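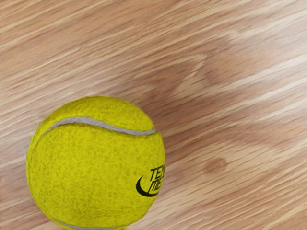
Automation / Equipment Planning / Gallery

Kereck cell, Stondville: budget round for the handling line
Jan 11, 2018

Tennis ball on a wooden surface, simulated. Felt, a pale seam and black print on one side. The ball is the reference part for the small-object station, and the gripper quotes are written against it.

The Stondville site is pricing one arm, two grippers and a wrist camera for light handling work. Purchase is planned for September. Rendered trials come first, so that the camera and the finger set are specified before money is committed. This page holds the material sent out with the request for quotes.

Notes for bidders

Part: standard tennis ball, any brand. Fingers must open past the full diameter with margin on both sides. Felt compresses, so quote grip force as a range and state the step size.

Camera: the yellow separates easily from light brown wood. The seam is the harder target. Coetzee and Esar have both been asked to state minimum working distance and whether the lens is fixed focus.

Surface: wood grain stays in the render set. A plain gray table gave detection scores we did not trust for planning.

Budget lines

Finger sets: 199 each, ordered in lots of 10. Treat as consumables – they do not go on the capital request.
Wrist camera with cable and bracket: 500.
Mounting plate, guarding and wiring: some 2000, to be confirmed after the floor survey.
Arm and controller: separate quote, Kereck template, with spare parts listed by line.

Quotes should show lead time, warranty term and the cost of a second controller license. Integration hours go on their own line.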